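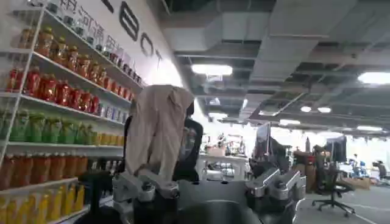

Looking after the Cluloser cell

by Cadi Ruddock
December
5 minute read
Last updated: December

The laundry cell at Burnitz has been mine to look after since the spring, and I get asked often enough what the job involves that I'm writing it down. Most of it is dull. The robot is a two-armed machine we call Cluloser, it works on washing machines, and my part is to keep it in a state where the other people on the project can get a useful day out of it.

I start at 7:30, before anyone wants to run anything. The first thing is the fasteners. On the metal grippers every pivot bolt has a stripe of paint pen across the head and onto the bracket. If the stripe is broken, the bolt has moved. I take it out, clean the thread, put on a drop of medium threadlocker and tighten it again with the small torque driver. Don't skip the cleaning. I did once, and the old threadlocker crumbled and the bolt was out again by lunch.

After that I close each gripper on a steel gauge block and look at the gap along the finger plates. They should touch the block over their whole length. When only the tips touch, a plate is bent, and the usual cause is somebody driving the gripper into a door ring.

The jointed hand gets a different check. I open it fully, close it one finger at a time, and listen. A dry joint clicks. Robles wrote our maintenance sheet and he wants each finger cycled 20 times, which takes longer than you would think. I do it anyway with a coffee in my other hand.

Cables are where most of our lost time goes. The run down to the wrist has to be long enough for the arm to reach low and short enough that it doesn't catch on an open door. We got that wrong for weeks. The cure was to put the arm in its lowest reach and leave a hand's width of slack at the wrist, and only then tighten the clamp. Before that we were setting the slack with the arm folded up, and it pulled the connector every time the arm went down. 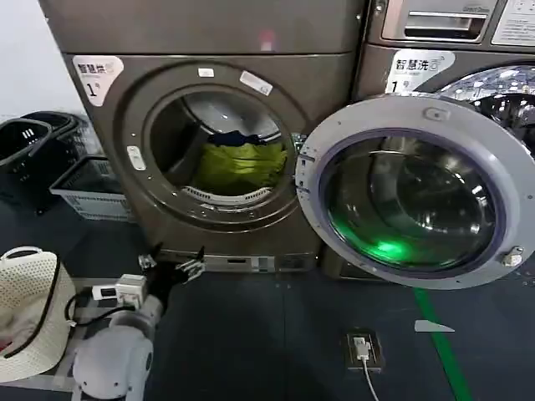
The connector itself I replace at 2000 hours whether it looks bad or not. The last one came off at 2579 because I had misread the log, and two of the pins were dark.

Camera calibration comes last, after the bolts and the cables, because moving either one can shift the wrist camera a little. I use a printed board taped to a flat panel. If the error comes out higher than the day before, I check the camera bracket before I accept the new numbers. Orus, the program that runs the arms, will take any calibration you give it without complaint. In the fall it took one I had made with the board curling at a corner, and every reach that afternoon landed low and to the left.

The one fault I still haven't solved is 1006. It is a joint timeout on the left arm and it comes maybe twice a month, always after the arm has been holding still for a while. I've swapped the cable, swapped the connector and moved the ground strap. The strap seemed to help, then it came back. Next I'm going to put a logger on the supply and leave it on over the holidays.

If you have seen something like it on your own machine, leave a comment. I also need a better paint pen. Mine dries up in nearly a month, cap on or not.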